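4.2 Sorting as evidence of value

Earlier work on domestic keepsakes tends to assume that how people store jewellery tells us how much they care about it. Moltitz goes furthest, reading a tangled strand as a "neglected" one. We doubt this. Of the 254 entries in our household diaries, very few link untangling to affection at all, and those that do were mostly written after the interviewer had raised the subject. It is hard to see what a finding of that kind is worth.

The coding scheme has a second problem. It scores each piece by material, so pearls rank above wood and stone above cord, before anyone has been asked what they would keep. In three homes the ranking was reversed by the owner. One participant put her wooden beads first and said the pearls could go to whichever niece wanted them — a remark the scheme has no column for.

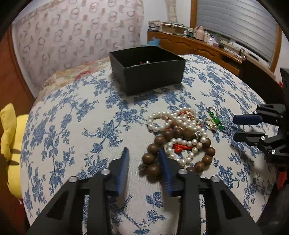 Wanpen Sangkhawat

Figure 8. Pearl strands, a wooden bead bracelet and red cord in one pile on a bedspread, with green jade earrings beside it and an open black box beyond.

Under the Moltitz criteria the pile in Figure 8 would be scored as low care and the earrings, lying apart, as high. We can find no support for either score. A pile on a bed may be a stage in sorting or the end of it, and the colour and finish of the pieces don't settle the question.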